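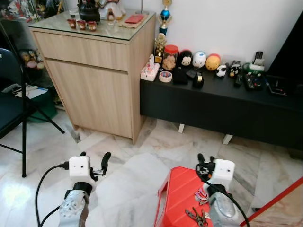 Suelo de mármol pulido, blanco y gris, en la zona del armario de tono roble claro.

Foro > Piedra natural y pavimentos > Mantenimiento
Tema: Mármol pulido que pierde brillo por zonas, ¿cristalizar o rebajar?

salitre_bcn
Mármol blanco con veta gris, colocado hace seis años, acabado pulido de fábrica. En las zonas de paso ha bajado el brillo y a contraluz se ven microarañazos. En la esquina del armario sigue como el primer día. No hay manchas de ácido ni piezas levantadas. Friego con un neutro de Hustine diluido según etiqueta y mopa de microfibra.
Me han dado dos presupuestos. El primero propone cristalizar directamente con lana de acero y producto a base de fluorosilicato. El segundo, abrasivo de diamante y pulido final con polvo. El segundo cuesta más del doble. Son 70 m².
¿Merece la pena la diferencia?

Rebaje_Seco
Depende de la profundidad del arañazo. Pasa la uña: si engancha, la cristalización no lo va a quitar, solo le pone brillo encima. Si no engancha, probablemente te baste con entrar en grano fino y cerrar.
¿Tienes medición de brillo? Sin brillómetro estamos hablando de impresiones.

salitre_bcn
La uña no engancha en ningún punto. Brillómetro no tengo, puedo pedir uno prestado.

Định Vũ
Yo no cristalizaría. El fluorosilicato reacciona con el carbonato y deja una capa superficial muy fina. Con aplicaciones repetidas y mal retiradas, el mármol blanco tiende a amarillear y aparece piel de naranja. He rebajado suelos con ocho o diez cristalizaciones encima y lo primero que se gasta es disco en quitar eso.
Secuencia que usaría: resina 800, 1500, 3.000, siempre con agua, aspirando el lodo entre pasos. Después polvo de pulir con fieltro blanco. Nada de empezar en 50 si no hay cejas entre piezas.

marmolista_jubilado
Discrepo. Llevo cristalizando portales desde los ochenta y no he visto amarillear ninguno que estuviera bien hecho. El amarillo viene de la lana de acero de mala calidad, que suelta partícula y se oxida, o de fregar con agua encharcada. Para una vivienda, dos pasadas de cristalizado y una de repaso al año. Lo demás es vender discos.

Định Vũ
Un portal se cristaliza cada mes o cada dos meses y hay quien lo mantiene. En una vivienda nadie mueve los muebles cada año para meter una rotativa. El pulido mecánico aguanta más entre intervenciones, según mi experiencia.

marmolista_jubilado
Según la tuya. Según la mía aguanta lo mismo, porque el arañazo lo hace la arena de los zapatos y a la arena le da igual cómo hayas pulido.

Rebaje_Seco
En lo de la arena tiene razón. Felpudo largo, mínimo tres pisadas, y aspirar antes de fregar. La microfibra con arenilla debajo es una lija.
Para el OP: pide al segundo que te haga una prueba de un metro cuadrado en la zona más castigada y mide antes y después. Compara con la esquina buena, que te sirve de referencia.

tecno_pav
Ojo con la máquina. Con una rotativa ligera y discos finos el rendimiento cae mucho y el operario acaba saltándose granos. Yo trabajo con una Movura de 43 cm con lastre y no paso de 175 rpm con diamante. El polvo de Veltport va bien en blancos, pero hay que retirarlo antes de que seque, si no deja velo en la junta.
Otra cosa: ¿qué junta tienes? Si es cemento blanco se va a ensuciar con el lodo.

salitre_bcn
Junta de 1 mm, cemento blanco. He pasado el brillómetro, 60 grados, media de varios puntos:
Esquina del armario: 82
Pasillo: 51
Entrada del salón: 47

Rebaje_Seco
47 sin enganche es desgaste superficial. Entraría en 1500 y, si sube por encima de 65 antes del polvo, no bajes de ahí. Guardar espesor siempre.

marmolista_jubilado
Con 47 también sube cristalizando. Que haga la prueba con los dos sistemas, metro contra metro.

Định Vũ
De acuerdo con la prueba doble, pero que mida otra vez pasados unos meses. El día de la entrega brillan los dos.

salitre_bcn
Pedidas las dos pruebas para julio. Subiré las lecturas. ¿Sellador antes o después del polvo?

tecno_pav
Después, impregnante al disolvente y con la piedra seca. Mínimo 48 horas desde el último paso con agua.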